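Galmont Adds Robot Arms to Its Sorting Benches, Keeps Bench Staff

Returns workshop will plan each table in simulation before the equipment goes in

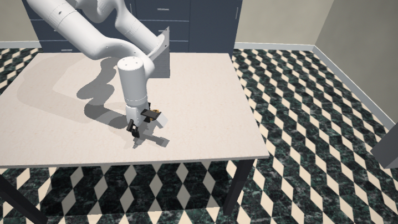
What is changing

Galmont, which sorts and repacks returned household hardware for retailers, is installing robot arms at 3 of its sorting benches this July. The arms will pick up small loose parts such as knobs, caps and fittings and set them down in the right tray. The people who now do that work by hand will move to inspection, repair and packing at the same benches.

The company employs 126 people at its Irmont workshop. No jobs will be cut as part of the project, and hourly pay will stay the same or go up depending on the new task.

The equipment is being supplied and set up by Trindia, an automation firm that works with small and midsize workshops. Galmont signed the agreement after a trial on one bench during the spring.

Why sorting

Sorting small parts is the job Galmont staff most often ask to be rotated out of. It means reaching across a table, pinching a part between finger and thumb, turning it over and putting it down, for most of a shift. Sore wrists and shoulders have been the most common complaint at the workshop's monthly safety meeting.

"People here are good at telling whether a part can be used again," said Dagmar Charvát, operations manager at Galmont. "That takes judgment and we want more of it. Moving the part from one side of the table to the other does not take judgment, and it wears people out."

Under the new setup, a worker will check a part once, decide where it should go, and leave the moving to the arm. Parts the arm cannot pick up cleanly will be passed back to the worker. Galmont expects this to happen often at first, mainly with thin washers and anything that rolls.

Planned on a computer first

Each bench is being worked out in a computer simulation before any equipment is bolted down. The simulated arm is white, with a white gripper hand and two black fingers, and it works over a plain tabletop with one small object at its fingers. Trindia's technicians use the model to try out reach, mounting position and the height at which the fingers close.

Galmont bench workers have been part of those sessions. Their comments led to two changes in the plan: the arm's mount was moved farther from the side where people stand, and the finished-parts trays were lowered so that nobody has to lift them above the elbow.

"They asked us where we put our hands when we're in a hurry," Charvát said. "That was a useful question. It is different from where the written procedure says we put them."

Training and hours

Every worker assigned to a bench with an arm will receive 40 hours of paid training. The course covers starting and stopping the arm, clearing a dropped part, changing the gripper fingers, and reporting a fault. Training takes place during regular shifts, with other benches covering the workload.

Any worker may stop an arm at any time without asking a supervisor. A stop will not count against the bench's daily output. Workers who would prefer not to work next to an arm can ask for a bench without one, and the company has set those benches aside for at least the first year.

Shift times are not changing. The morning shift will still begin at 6:30 a.m., and the arms will run only when a trained worker is at the bench.

What comes next

Galmont will review the benches after 3 months. The review will look at output, the number of parts passed back, injury reports and comments from the people doing the work. Results will be posted in the break room and discussed at a staff meeting before any further arms are ordered.

If the review goes well, the next candidate is the packing line for Tichý, a range of cabinet fittings that Galmont repacks in small bags. That line has a wider mix of shapes and would need a different gripper. No order has been placed.

About Galmont

Galmont inspects, repairs and repacks returned household hardware at its workshop in Irmont. Its customers include hardware stores, furniture makers and online sellers.

About Trindia

Trindia designs and installs robot benches for workshops that handle mixed small goods. Its services include simulation, installation, operator training and repairs.

Media contact

Dagmar Charvát, Operations Manager, Galmont, Irmont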